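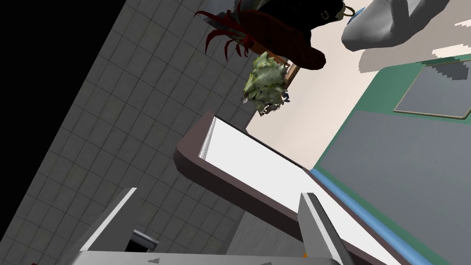 Grey tiles, on a slant.

08/04/2021

Evening all. I've finally finished The Lamp at Ekcombe by Laine Adomaitis, which I started back in March and have been carrying from room to room ever since, so bear with me while I go on a bit (there will be a few of these posts, put the kettle on).

It's a history of a small circle of ritual magicians who met in Ekcombe between the wars and called themselves the Lill. They left behind 1,599 pages of diaries, and Adomaitis has read the lot, bless her, including the years when they mostly argued about incense.

The heart of it is Chapter 2, on the path-workings. Each new member had to sit with one symbol for 25 minutes every morning and write down whatever came, however dull. Some of the entries are lovely! One chap saw nothing but his aunt's hat stand for weeks and dutifully recorded it every time.

She's also very good on Gilo, the teacher they believed was speaking to them from the inner planes. She neither sneers nor swoons, and she lets you read the messages in full and make up your own mind. I still haven't made up mine.

My one grumble is the long section on the Clilteo rite, 80 pages of it, with the Hebrew letters and the planetary hours all laid out in tables. If you already know your Qabalah you'll be in heaven. I had to go back over it with a pencil, and I'm still muddled about the western gate.

If anyone has read her earlier one on talismans, do let me know whether it's as readable as this. I've got a book token left over from my birthday and very little self-control.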